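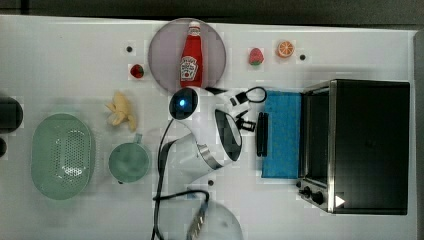 Figure 1. The workspace from overhead, with the ketchup bottle on its plate and the arm beneath it.

Clearing Up After Lunch: Teaching an Arm to Tidy a Very Small Kitchen
Project report, Robotics Workshop module
Albertina Quintela and Nuno Patrício

1. What we set out to do

Our proposal, written in October when everything still seemed possible, promised a robot that would clear a table after a meal. It would recognise the food, put it away, rinse the crockery and wipe down. Our supervisor crossed out "rinse" and "wipe down", wrote "pick one" next to the rest, and handed it back. We picked "put it away".

The project as finally agreed has a narrower aim. Given a kitchen table with a handful of objects on it, the arm should find a named object, pick it up and set it down in a named place. The command we used most was "put the strawberry in the colander", and neither of us can now hear the word colander without flinching.

We called the system Odar. It doesn't stand for anything. We tried for most of an afternoon to make it stand for something and then had to get on with the work.

2. The table

All our trials used the same set of props: toy fruit, a ketchup bottle, a plate, a green colander, a green cup, a clear bowl, a blue sponge and a toaster oven. The toaster oven stays on the right and counts as an obstacle. In our first plan it was going to be a destination too, with the arm opening the door and putting things inside. Section 5 explains why there is no section on the toaster oven.

The black dots on the table top were our fixed points. Before each session we checked that the overhead view agreed with the arm about where the dots were. When it didn't, we ran the calibration again, and when it still didn't, one of us admitted to having leaned on the table.

Between trials we moved the objects by hand. At first we simply scattered them, but people are poor at scattering, and Nuno's layouts all came out looking like a place setting. After that a short script chose the positions and we followed it, including when it wanted the banana somewhere silly.

3. How it works

Odar has three parts. The first finds objects in the overhead picture and gives each one a label and a position. The second, which we named Cisternas after the village where Albertina wrote most of it over the holidays, turns a command into a list of moves. The third sends those moves to the arm and checks the wrist camera before the gripper closes.

The wrist check was a late addition. Without it the arm would go to where the object ought to be, close its gripper with great confidence on nothing, carry the nothing to the colander and report success. With it, the arm stops just short, takes another look and corrects itself. This costs time on every pick and was worth it.

We trained the object finder on 519 overhead pictures, labelled by the two of us over a fortnight. We don't recommend splitting the labelling without first agreeing what the labels mean. Albertina drew her boxes round the whole strawberry. Nuno left off the leaves. The model learned both opinions and alternated between them.

4. Results

We ran 17 trials for each object and counted a trial as passed if the object ended up in the right place without help. The orange half did best. It is bright and doesn't look like anything else on the table, and it passed every time except once, when it landed on the rim of the colander and stayed there. We argued over whether a rim is in or out and marked it as a fail.

The strawberries came next, with 5 failures between them, all picks where the gripper took hold of the leafy end and lost its grip on the way. The banana was the worst of the fruit, managing only 10 passes. It is curled and partly peeled, so its middle, as the software works it out, can be a patch of bare table. The arm went there faithfully.

The ketchup bottle deserves its own paragraph. When upright it gives the overhead view very little to go on, and putting it on the plate made things harder, as the finder liked to treat bottle and plate as one large item of unknown purpose. We fixed this in the end by adding more pictures of the bottle on the plate, taken from our own failed trials, of which there was no shortage.

5. What went wrong

The cables. Every route we tried for them either crossed the work area or pulled at the wrist when the arm reached to the right. We told the planner to keep the arm away from the toaster oven, and it did so, by way of the cup. The bowl also gave us trouble. A clear bowl on a white table is a fine thing to own and a terrible thing to detect, and we dropped it from the list of destinations after a week.

The toaster oven door was beyond us. We gave it four sessions and got a gripper finger to the glass in the last one. Brundlow, the other team on the module, asked politely whether we were knocking.

6. If we did it again

We would agree on the labels before labelling. We would run the cables overhead from the start, and buy a bowl in any colour. We would also write down the settings after each change. For one good afternoon in the Seleck lab the banana worked nearly every time, and we have not been able to find out why.

The code and the labelled pictures are in the module's shared folder. The folder called "final" is an old one. Please use "final2".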